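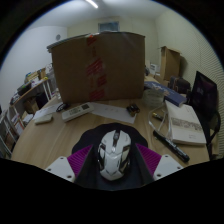
Subject: Re: [bench-list] Kesine and the returns bench
From: Tuva Lindholm
Date: September 5, 2018

Dear all,

I've read the Kesine summary twice now and I'm still not persuaded, so I'm putting my objections on the list where people from the other sites can argue with them. For those who joined after January: Fankhauser wants an arm on the returns bench at Dosto that can pick up small office goods, look them over and put them in the right tray. Before it can do any of that, we have to show it how. We do the showing with the hand grippers, at a desk, over and over, and Jundusov take the recordings away and do whatever they do with them.

The summary gives the number of recordings as 3192 against a target of 3000, and treats that as the good news. Fine, we passed the target. I'd like to know what the target was for. When I asked in the meeting, I was told 3000 was "what was agreed", and that was the end of it. A mouse picked up cleanly and a mouse picked up at the fourth attempt both go down as one recording. I've done plenty of the second kind.

My bigger worry is what has happened to the job. On the bench you pick up a mouse, you turn it over, you feel whether the wheel sticks, you know from the weight if somebody has left the batteries in. With the gripper you have two fingers and no feeling in either of them. You learn to work slowly and squarely, from the same side each time, so that the recording is usable. After a fortnight of it I caught myself picking up a mug like that at home.

And it's tiring in a way that bench work isn't. The sessions are 37 minutes with a 15 minute break, and I'd like to meet whoever arrived at 37. By the end my wrist is sore and I have checked no returns at all. The bench figures for those weeks are down, naturally, and the dip appears in the summary under "current manual performance". So the people training the thing are making themselves look slow next to it. I did ask for that line to be footnoted. It hasn't been.

I don't think anyone is being wicked here. I think the summary was written by someone who has never had to pull a mouse out of a heap of paper and cable, and who believes a desk is a flat place with objects on it.
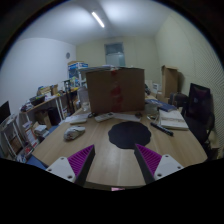
Mechthild Hubmann wrote:

> Tuva, I think you're being hard on it. I've done as many sessions as
> most people at Dosto and I'd rather hold the gripper than spend
> another winter typing return codes. It's a change, and I was glad
> of one.
>
> I agree the numbers in the summary are badly presented. But you
> write as if the bench was a lovely place before. Half of what comes
> back has nothing wrong with it. We pick it up, we put it down, we
> tick "no fault". If an arm can do the picking up and putting down
> then I would like to do the other half, the things which really are
> broken and need someone to think.
>
> As for feel, the first version is only meant to sort. It isn't
> meant to test anything. That was said quite clearly in January,
> and I wrote it down.
>
> What I want from Fankhauser is a promise about hours, and training
> on repairs for whoever asks for it. I'd take that over a better
> summary.
>
> Mechthild

You're right about the codes, Mechthild, and I won't pretend I miss them. I'd also sign your last paragraph tomorrow if someone would put it in front of me. My trouble is with the "if". The plan has two pages on what the arm will do and one sentence on what we will do, and the sentence is "staff will be freed for higher-value tasks". Which tasks? There is no repair bench at Dosto. There is no budget line for one either – I went through the annex looking. You can't free people for work that hasn't been set up.

On sorting versus testing: yes, that's what was said. But the tray an item goes into depends on whether it's faulty, so somebody has to find that out first. If the answer is that a person checks everything and then the arm moves it across the desk to a tray, we've kept the hard part and handed over the bit that takes a second. I can see that being sold as a success. I can also see the checking getting shorter and shorter, with the arm waiting.

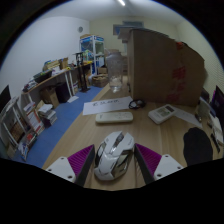
Then there's the question of tidiness, which I raised in January and which got a laugh. Jundusov asked us to vary how things are laid out between recordings, and we do, up to a point. But we're the ones doing the varying, and we get bored and fall into habits. I always end up leaving the remote control in more or less the same spot. Real returns arrive however they arrive, with the lead knotted round them and a note stuck to the bottom. I asked whether any of the trial will be run on unopened returns, straight from the van, with none of us preparing the desk. The answer was "in a later phase". No date for the later phase.

So, what I'd like to ask for, and I'm hoping Mechthild will put her name next to mine:

- the bench figures for the recording weeks taken out of the comparison, or marked plainly
- a trial on unsorted returns before anything is bought
- hours guaranteed in writing for everyone now on the bench
- the repair training named, with a place to do it and money against it
- longer breaks, or shorter sessions, I don't mind which

If the arm does well on the unsorted returns I'll say so on this list. I've been wrong about equipment before; I was against the label printers and I'd be sorry to lose them now. But the label printers came with a price and a demonstration, and they were shown to us working on our own boxes. So far Kesine has come with a summary.

Could the other sites say whether they've been asked to make recordings too, and how long your sessions are? Reply to the list please, my own inbox is a mess.

Tuva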